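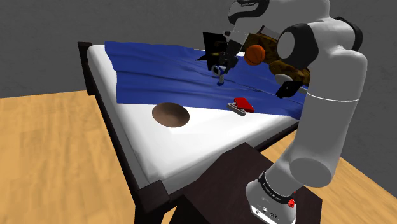 *Sim bedroom, arm on its stand, bed still covered in stuff.*

**Clearing a bed: are we there yet?**

**plinth_and_plug** - 7:40 pm

Right, I've been at this since January and I want opinions. The job is dead simple to say out loud: get everything off the bed, then pull the blue blanket up straight. My daughter does it in two minutes when she's bribed. I've been running it in simulation with one arm, and I've burned through 2000 attempts on my own machine. It manages the full job in 300 of them, if I'm generous about what "straight" means.

Basketball, bowl, a thing like a big spoon, all the usual bedroom clutter (well, my house anyway). So do we reckon machines can do chores yet or not?

**Gandow** - 7:58 pm

Not. Next question :)

Seriously though, 300 out of 2000 in a sim, where nothing gets sticky and the blanket never has a cat under it? I did eleven years on the packing line at Skuvon and we had arms that could shift boxes all night. Same box, same place, same height. The day somebody changed the tape supplier the whole cell stopped until lunch. A bed is a much nastier job than a box.

**mossy_kettle** - 8:15 pm

Bit harsh! I think it's brilliant that it works at all. Which bit does it fail on, the picking up or the blanket?

**plinth_and_plug** - 8:21 pm

Blanket, mostly. The ball is a pain as well - too fat for the gripper, so it has to be nudged, and then it rolls somewhere daft. The bowl's fine if it goes for the rim. The red thing lying across the grey one is a coin toss, it grabs both or neither.

**Bautista_bench** - 8:47 pm

I'd argue you're measuring the wrong thing. If it clears the bed and leaves the blanket rumpled, that's most of the chore done and I'd happily take it. My back's gone and bending over a double bed is the worst part of my morning. I don't need hospital corners. What's your score for clearing only?

**plinth_and_plug** - 8:55 pm

Just over 1000. So half, give or take.

**Gandow** - 9:02 pm

Half! If I hired a lad who cleared half the beds I'd be having a word. And what's it do with a soft toy, or anything floppy like that?

**mossy_kettle** - 9:10 pm

You've obviously never hired a lad then, Gandow.

**Arnton_sheds** - 9:34 pm

Shop-floor view from me. We've got a little arm that loads blanks into a press and it's paid for itself, but I put some 50 hours into jigs so that it never has to think. At home you can't jig anything, because your kids won't put the ball back in the same spot. So I'm with Gandow on today and with Bautista on what's worth having. Have you tried two arms for the blanket? One to pin a corner and one to pull?

**plinth_and_plug** - 9:41 pm

Not yet, I'd have to redo most of the setup. Might have a go with the pinning idea first using a fixed clamp, cheating a bit. Will post numbers when I've got some.

**Gandow** - 9:44 pm

A clamp on a bed. Good luck selling that to the wife.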